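Repair Should Be Taught Before It Is Needed 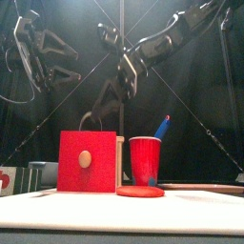 A red box with a round knob and wire handle, beside a red cup holding a blue marker.

The closure of the evening repair classes at Eskola in January passed with little public comment. The council's notice described them as a leisure service with falling demand. This association takes a different view, and believes the decision should be reversed before the tools are sold.

Seventeen residents were on the waiting list when the doors shut. The annual cost was £4000, a modest sum beside what the town spends on collecting bulky waste. A chair with one loose joint goes to the tip at Caltance because its owner was never shown how to glue and clamp it. The same is true of lamps, drawers and garden tools.

It has been argued that households prefer to buy new. Many do, and they are entitled to. Yet the repair counter at Kilumo took in nearly 300 items last year, and it opens only on alternate mornings. People will mend things when the means are close at hand and the charge is fair.

We would ask the council to restore the classes for one year, at 40 weeks, with a reduced fee for those under 18. Schools should be invited to send older pupils. The room at Bundia has suitable benches and good light, and its present lease runs until the summer. A decision on its use is expected at the next meeting, and members are urged to write in beforehand.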